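대중음악 음향학 강의 노트 7주차
울림판과 타격음: 목재 체명악기의 진동과 녹음

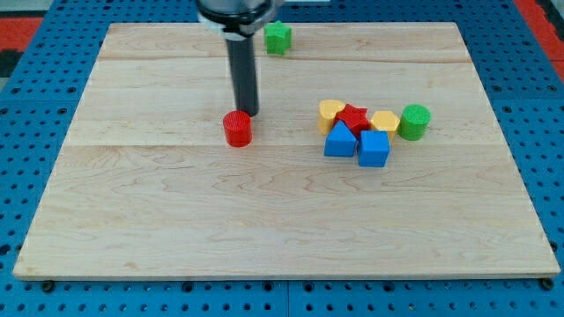

1. 판의 진동과 음색

이번 주에는 현대 댄스 음악 편곡에서 퍼커션 음색의 원천이 되는 목재 판의 진동을 다룬다. 로그드럼 계열의 저음 음색은 대부분 합성음이지만, 음색의 참조 대상은 나무를 두드렸을 때 나는 짧고 둥근 감쇠음이다. 목재는 이방성 재료이며, 섬유 방향의 영률은 섬유에 직각인 방향의 영률보다 현저히 크다. 따라서 같은 치수의 판이라도 결을 어느 방향으로 두고 자르느냐에 따라 모드 주파수의 배열이 달라진다. 사진의 밝은 메이플 판은 결이 가로로 흐르고 이음선 두 줄도 가로로 나 있는데, 결의 방향을 x축, 이음선에 직각인 방향을 y축으로 잡으면 아래 2절의 표기와 일치한다. 옹이가 있는 부위는 국부적으로 밀도와 강성이 달라지므로 균질판 가정에서 벗어난다. 본 강의의 계산에서는 옹이와 이음선의 영향을 무시한다.

2. 직교이방성 판의 모드

두께 h, 길이 a, 폭 b인 직사각형 판을 가정한다. 네 변이 단순지지일 때 (m, n) 모드의 고유진동수는 다음과 같다.

f(m,n) = (π/2) · √(1/ρh) · √[ Dx(m/a)^4 + 2H(m/a)^2(n/b)^2 + Dy(n/b)^4 ]

Dx, Dy는 각 방향의 굽힘강성, H는 비틀림을 포함한 유효강성, ρ는 밀도이다. 등방성 판에서는 Dx = Dy = H가 되어 교재 4장의 식으로 환원된다. 굽힘강성은 두께의 세제곱에 비례하고 면밀도는 두께에 비례한다. 두 효과를 합하면 고유진동수는 두께에 비례한다. 두께를 두 배로 하면 모든 모드가 한 옥타브 올라간다(얇은 판 이론의 범위 안에서).

모드 주파수의 비는 일반적으로 정수비가 아니다. 판을 두드린 소리에서 음고가 뚜렷하지 않은 것은 이 때문이다. 마림바와 같은 막대형 악기에서는 아래쪽 면을 파내어 둘째 모드를 첫째 모드의 4배에 맞춘다. 균일한 자유단 막대의 비는 2.76이다. 카혼의 앞판에서는 이러한 조율을 하지 않고, 상단 고정부의 조임을 조절하여 고역의 성분만 바꾸는 경우가 많다.

3. 감쇠

각 모드의 진폭은 exp(-t/τ)로 감쇠한다. 60 dB 감쇠에 걸리는 시간은 T60 = 6.91τ이다. 손실계수 η와의 관계는 τ = 1/(πfη)이며, η가 주파수에 무관하다고 하면 높은 모드일수록 빨리 사라진다. 실제 목재의 η는 주파수가 올라갈수록 커지는 경향이 있으므로 고역의 감쇠는 더 빠르다. 타격 직후의 밝은 성분이 먼저 없어지고 기본 모드만 남는 과정이 "나무 소리"로 지각되는 핵심 단서이다.

계산 예. 기본 모드가 117 Hz, η = 0.02인 판.
τ = 1/(π × 117 × 0.02) = 0.136 s
T60 = 0.94 s
같은 판의 437 Hz 모드에 같은 η를 적용하면 τ = 0.036 s, T60 = 0.25 s이다.

지지 조건도 감쇠에 관여한다. 판을 넓은 면으로 받치면 접촉면에서 에너지가 빠져나가 기본 모드가 거의 들리지 않는다. 측정할 때에는 첫째 모드의 마디선 부근을 폼 블록으로 받친다. 자유단 막대의 경우 마디의 위치는 양 끝에서 길이의 22.4%이다.

4. 타격 위치와 채의 경도

모드의 마디선을 타격하면 해당 모드는 여기되지 않는다. 단순지지 판의 정중앙을 치면 m 또는 n이 짝수인 모드가 빠진다. 가장자리에 가까울수록 기본 모드의 비중이 줄고 고차 모드의 비중이 커진다.

채의 경도는 접촉 시간을 결정한다. 접촉 시간이 Tc인 반정현파 힘 펄스의 스펙트럼은 1.5/Tc에서 첫 영점을 갖는다. 접촉 시간이 0.75 ms이면 첫 영점은 2,000 Hz이다. 부드러운 채를 쓰면 Tc가 길어져 영점이 아래로 내려가고, 그 위의 모드는 약하게만 여기된다.

5. 사례: Nultov의 싱글 「Flekurley」

프로듀서 Nultov의 「Flekurley」는 도입부 16마디가 목재 타격음과 베이스만으로 구성된다. 편곡을 맡은 Lorena Ulloa는 강의용으로 세션 파일의 트랙 구성을 제공하였다. 요점은 다음과 같다.

타격음은 세 층으로 되어 있다. 첫째 층은 판의 중앙을 부드러운 채로 친 녹음이고, 80 Hz 이하를 하이패스 필터로 제거하였다. 둘째 층은 가장자리를 딱딱한 채로 친 녹음으로, 어택 이후 구간은 게이트로 잘라 내었다. 셋째 층은 사인파 합성음이며 피치 엔벌로프가 하강한다. 세 층의 위상은 첫 양의 피크를 기준으로 수동 정렬하였다.

베이스와 첫째 층은 대역이 겹친다. Ulloa의 세션에서는 사이드체인 압축 대신 연주 시점을 엇갈리게 배치하여 해결하였다. 타격음이 8분음표 뒷박에 놓이고 베이스의 지속음은 그 직전에 끝난다. 악보 예 7-2 참조.

같은 음반의 「Lại」에서는 Brenda Lucero가 카혼을 연주하였다. 이쪽은 합성 층이 없고, 앞면 마이크와 뒷구멍 마이크의 두 트랙이다. 뒷구멍 마이크는 극성을 반전하여 합산하였다. 앞판이 안쪽으로 밀릴 때 앞쪽에는 음압의 감소가, 뒷구멍에는 증가가 생기므로, 반전하지 않으면 저역이 상쇄될 수 있다. 두 곡의 타격음 스펙트로그램은 배포 자료 B에 수록하였다. 저역의 잔향 길이를 비교해 둘 것.

6. 녹음 시 유의 사항

마이크와 판의 거리가 가까울수록 모드별 방사 특성이 그대로 드러난다. 판의 한 점 위에 마이크를 근접시키면 그 지점에 마디선이 지나가는 모드는 약하게 수음된다. 음색을 고르게 얻으려면 거리를 판의 긴 변 정도로 둔다. 지향성 마이크를 근접시킬 때에는 근접효과에 따른 저역 상승을 고려한다.

샘플 레이트는 48 kHz로 통일한다. 벨로시티 층을 만들 경우 같은 위치를 세기만 바꾸어 치고, 정규화는 하지 않는다. 강하게 치면 접촉 시간이 짧아져 스펙트럼도 함께 변하므로, 한 층의 음량만 조절한 결과와 다르다.

7. 과제

(1) 1절의 축 표기를 사용하여 a = b인 판에서 Dx = 10Dy일 때 (1,2) 모드와 (2,1) 모드 중 어느 쪽이 높은지 보이시오. H = √(Dx·Dy)로 둔다.

(2) 실습실의 목재 판 하나를 골라 중앙과 가장자리를 각각 다섯 번 타격하여 녹음하고, 가장 낮은 세 모드의 주파수와 τ를 구하시오. 창 함수와 FFT 길이를 명기할 것.

(3) 「Flekurley」의 도입부를 듣고 첫째 층과 셋째 층이 분리되어 들리는 구간이 있는지 서술하시오. 분량은 A4 한 장.

분석에는 Skorner를 사용해도 되고 직접 작성한 코드를 사용해도 된다. Skorner의 감쇠 추정 기능은 초기 구간을 자동으로 제외하므로, 시작점을 수동으로 지정한 뒤 결과를 저장한다.

다음 주 범위: 막의 진동, 교재 5장 1~3절. 베셀 함수의 영점 표를 지참할 것.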